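Household chore robotics

Household chore robotics is the branch of automation dealing with machines that do domestic work – clearing tables, folding washing, sorting odds and ends, putting things back where they belong. The term also gets used for light shop-floor work of the same sort, like restocking a counter or packing small orders. Vacuuming and mowing are usually treated separately. Those jobs mostly need a machine that drives around. Chores need hands.

Status

Partly solved, in places. Single-purpose machines are common in homes and have been for years. General-purpose ones are not. Most systems that can clear a bench do it slowly, in a room they have been set up for, with a person nearby. Reliability is the usual sticking point, more than strength or speed. A machine that drops one cup in fifty is fine for a demonstration and no good in a kitchen.

Hiu-tung Peng's survey of home trials, still widely cited, split chores into 4 groups: carrying, sorting, wiping and folding. Carrying came out best. Folding worst, by a long way, with sorting somewhere in the middle depending on what was being sorted. Cooking was left out altogether, which drew some critcism at the time.

Grippers and hands

Two-finger grippers remain the default. Cheap, easy to fix, good enough for boxes, bottles and most crockery. Trouble starts with odd shapes – anything tapered, top-heavy or rounded at the base – and with flat things lying on a flat surface.

Multi-fingered hands can curl around an awkward shape and hold it from several sides. More joints though, so more to break and more to control. Man-lok Lui argued that most households would be better served by a simple gripper and a few swappable tools. Cheng-en Chu took the opposite view, that homes are already built for hands and the tools would end up in a drawer. Neither side has really won.

Training in simulation

Much of the practice is now done in simulation before any real hardware is used. A grasp can be tried thousands of times overnight and nothing gets chipped. The Feltholm set, assembled under Chi-keung Hsueh, has 1560 tasks across kitchens, laundries, workbenches and shop counters, and 134 of those deal with small valuables such as jewelry, keys and coins. Results don't always carry over. Friction is hard to model, soft materials harder, and very light objects can behave oddly when something much heavier is close by.

Small items and clutter

Tidying a tray of mixed objects is a standard test. Looks easy, isn't. The hand has to deal with large and tiny things in the same small space, often close together, and its own fingers get in the way of the view.

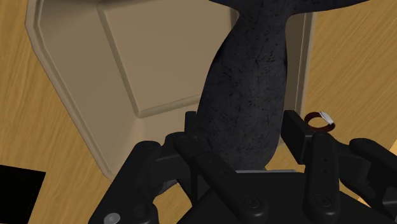

Simulated tidying task: a dark, speckled object in the grip of a multi-fingered hand, a ring with a white gem or setting resting on one fingertip pad.

Rings are a known nuisance. Thin band, hardly any weight, and touch sensors may not register one at all. Some test rules count any contact with a second item as a fault, others only count items lost or damaged, so scores from diffrent groups are hard to compare.

Shop-floor use

Shops and small warehouses are further along than homes. Stock is known, shelves stay put, lighting is steady. The Treltley trial ran for 11 weeks on a single packing bench and handled more than half the orders without help, according to Chun-hung Kuo's report. Fragile and loose goods were still packed by staff. A follow-up at a second bench began in August, results not yet published.

See also

Grasp planning
Heto benchmark
Service robot
Tactile sensing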